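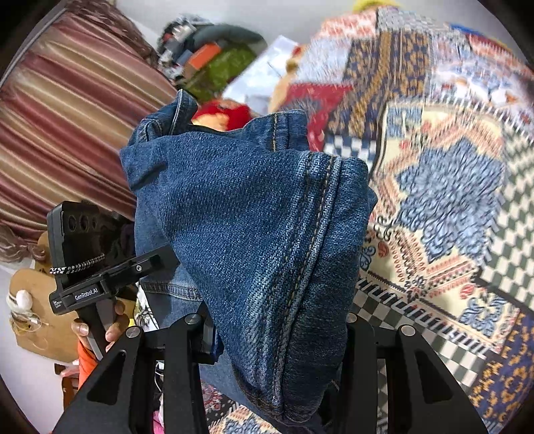

Womora alterations and repairs: my insurance check for the year, with comments

I do this every March, usually with a pot of tea and the policy schedule spread over the cutting table. I've typed it up because a few of you who also sew for a living asked what I look at before renewing. I'm no broker, so read your own wording!

1. Public liability in force, certificate on the wall
OK. Renewed through Bavier, same limit as last year. The old certificate was still up behind the door until this morning, so that's been swapped.

2. Cover for customers' own things while I have them
NOT OK last year, OK now. This is the one that caught me out. I'd always assumed public liability would pay if I scorched somebody's coat, and my old policy left out anything "in your custody or control" (page 11, tiny print). I've added a separate section for goods held in trust. Ask for it by name, and ask whether it covers the thing you're working on or only theft and fire. Mine covers both, but I had to push.

3. Single item limit
CHECK AGAIN. The limit is 990 pounds for any one garment. Fine for hems and zips, not fine for a wedding dress. Anything worth more, I now ring up before I accept it, and I write the call down in the job book.

4. Contents and machines at today's prices
ACTION. I had the overlocker down at what I paid for it, years ago. A replacement came out at 1,791 pounds when I looked, and I'd insured it for barely half that. Same story with the steam press, I suspect. New list to go to Bavier before renewal.

5. Tickets on every job
MOSTLY OK. Name, phone number, what's being done, and any damage already there when it came in. I found two bags on the rail with no ticket at all (my fault, both dropped off at closing time). If there's ever a claim over a stain or a tear, that ticket is all I've got to show them.

6. Iron and press switched off, plugs out
OK. My policy has a condition about this, and it says "at the close of each working day", so I sign a sheet by the door at 5 o'clock. Feels silly, takes no time.

7. Electrical test labels
ACTION. The lamp over the second machine has lost its sticker. Booked in with the rest.

8. Walkway and front step
OK. Mat taped down, no leads across the floor. The step still gets slippery in the rain and I keep meaning to put a strip on it. Call that half a tick.

9. Income cover if I can't work
STILL THINKING. I've had a quote from Pletora and one from Yalçınkaya. Pletora is cheaper but makes you wait around 11 weeks before it pays anything, and I couldn't manage that long. Yalçınkaya starts sooner, though the form asks about hand and wrist trouble going back years. I'll answer it properly, dodgy thumb and all, and see what they say.

10. Copies kept somewhere else
OK. Policy, machine list and receipts are all at home in the blue folder as well as here.

Left to do: machine list to Bavier, lamp tested, strip for the step, decide on number 9. I'll go over the list again when the new schedule arrives, mainly to make sure the goods in trust section hasn't dropped off it.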